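Home Shop Workshops FAQ Contact

Your questions about clearing the craft table (and everything that lands on it)

Hello! I'm Younes, and I run the Saturday-free, pressure-free paper craft table at Sunstead. We stamp, we make tags, we drink far too much tea. The same questions keep landing in my inbox, mostly about mess, so I've gathered my answers on one page. If yours isn't here, drop me a line through the contact page and I'll add it when I get a minute.

What should I put on the table before I start?

A cloth, always. I know people who swear by newspaper, but it slides about and the print comes off on your cards, and then you've got the football results on the back of somebody's birthday. A proper tablecloth that you don't mind ruining is much nicer to work on. Mine are all patterned, because a plain white one shows every speck and I end up fretting over the cloth when I should be getting on with the stamping.

Do I need to cover the whole table?

Nope! I used to think so, and I bought an enormous cloth from the Galholm market that reached nearly to the floor on every side. I sat on it, stood up, and took a pot of embossing powder with me. (I was still finding it in March.) Now I just cover the bit where I'm working.

How do I tidy up without losing all the small bits?

Start with a bowl. Any bowl.

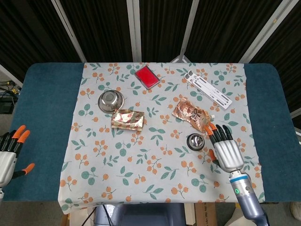 Small things go missing when they get scooped up along with the rubbish, so I do my clearing in two goes. First I pick out everything I'm keeping, and only then do I touch the wrappers. It sounds fussy but it's quicker, I promise. Crumpled foil is the worst for hiding things, and when there's a gold wrapper lying right up against the steel bowl like that, with a bigger coppery pink one further over, I'd lift each of them on its own and have a look underneath before it goes anywhere near the bin. A shallow little round tin is just the sort of thing that gets swept up inside a packet. I've lost 2 good lids that way and I'm still cross about both.

Can I put the foil in the recycling?

It depends on the wrapper and on where you live, so do check with your own council. The test I was taught is the scrunch test: squash it in your fist and let go. If it stays in a ball it's probably proper foil, and if it springs open again it's more likely plastic film with a shiny coat. Ours goes in a separate bag until the bag is full, and then I take it down to Purkville when I'm going that way anyway.

My ink pad keeps drying out. What am I doing wrong?

Probably leaving it open while you do something else! I'm terrible for this. You ink up, you stamp, the phone goes, and the pad sits there with its face to the ceiling for the rest of the afternoon. Lid on between goes, if you can bear it. I keep the most-used colours upside down in their drawer as well, so the ink settles towards the surface, though that's only any good if your lids fit tightly. Red is the one I get through fastest. A bottle of re-inker in the matching colour is cheaper than a new pad, and three small drops is usually plenty. Work it in with the back of a spoon and give it a while before you use it.

I've got red ink on the tablecloth. Help?

Blot it, don't rub it. Cold water first, a bit of washing-up liquid, and leave it alone for a while before you rinse. Pigment inks are more stubborn than dye inks on fabric in my experience, and anything marked permanent means it. Try whatever you're using on a corner first. If it won't budge, well, it's your craft cloth for ever now.

What about people eating at the table?

I allow it, and I eat at the table too, so I can't very well ban it. Wrapped sweets are fine. Anything with icing stays on the side. My friend Ghoneim once stamped a whole set of place cards with a thumb covered in jam, and they were rather good, but they did attract wasps.

How long do you spend clearing up?

Less than I used to, though it varies wildly with who's been round. If I do it straight away it's painless. If I leave it till the next morning, I sit down "just to finish one card" and the clearing never happens at all.

Page last updated July 22, 2019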